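The Case for Slower Collection

4 min read

Institutions that gather demonstrations for learning systems have settled into a habit of reporting one number above all others, and that number is volume. Hours recorded, episodes stored, tasks covered: these figures appear on the first page of every proposal. It is the position of this essay that the habit is a mistake, and that those who pay for such work should begin to ask for something different.

At Brusasen, our collection program ran through November with 4 trained operators. In that period the program accepted 284 demonstrations of a single household task, the folding and stacking of dish towels. A further 77 were rejected on review. The rejected group received almost no attention in the first draft of our report. It should have received the most.
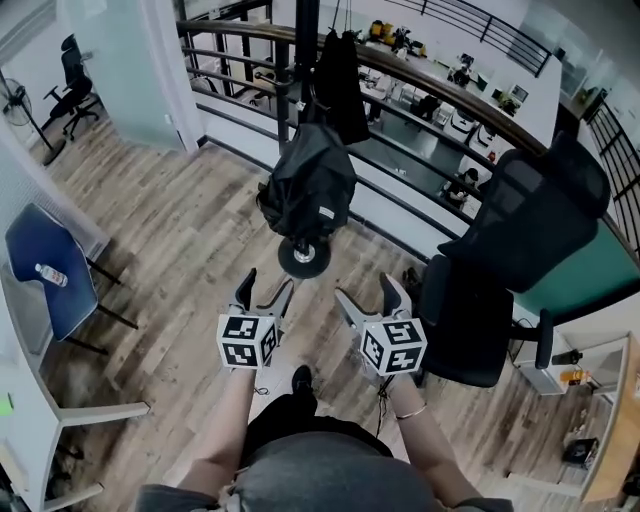

A rejected demonstration is usually described as a failure of the operator. Our review found that the larger share began with the instructions. The written guide told operators to complete the fold "in a natural manner." One operator took this to mean quickly. Another took it to mean the way towels were folded at home, with the long edge first. Both readings are reasonable, and a system trained on the two together learns a hesitation that neither person ever showed.

The common answer to this problem is to collect more. Supporters of that view argue that differences between people will average out once the collection is large enough, and that a narrow guide produces a narrow system. There is merit in the second point. A program that allows only one way of folding a towel will have little to offer when the towel arrives crumpled or inside out. Variety is valuable, and this essay does not ask for less of it. It asks that variety be chosen and written down. Where two methods are acceptable, the record should state which was used. Where an operator corrects a mistake halfway through, the correction should be kept and labeled as such.

The Panthorpe group adopted a rule of this kind before we did. Under its procedure, no operator records for a new task until 3 practice sessions have been reviewed together with the person who wrote the guide. The rule was unpopular at first, as it delays the start of every project. Its practical effect is that the guide is rewritten before the main recording begins, at a stage when a change costs very little. 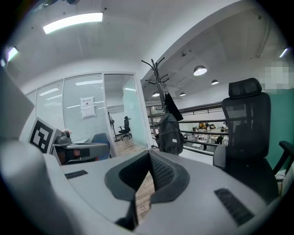 The view from a hand-held gripper, with its two black fingers at center.

There is also the matter of the operators themselves. Collection is skilled physical work. An operator must hold a tool steadily, attend to the object, remember the guide, and repeat the same motion long after it has lost all interest. Payment by the episode rewards haste and punishes the person who stops to report a loose cable or an unclear step. Brusasen has moved to payment by the hour. The Cairns program continues to pay by the episode and defends the practice on grounds of cost. We believe that the cost returns later, in the time of reviewers, and that it is simply entered under another heading in the budget.

Funders have a part in this as well. The Futen grant form, which many small programs complete each year, contains a box for total hours and no box for the share of recordings rejected or the reasons for rejection. Applicants answer the questions they are asked. A second box would take up one line on the page, and it would oblige every program to keep the records needed to fill it in.

We recommend that future calls require three items from each applicant: the collection guide in full, with its earlier versions; the rate of rejection, with causes; and a statement of how operators are paid. Brusasen will publish all of these for its own program with its next report, including the original guide and its unfortunate phrase about the natural manner.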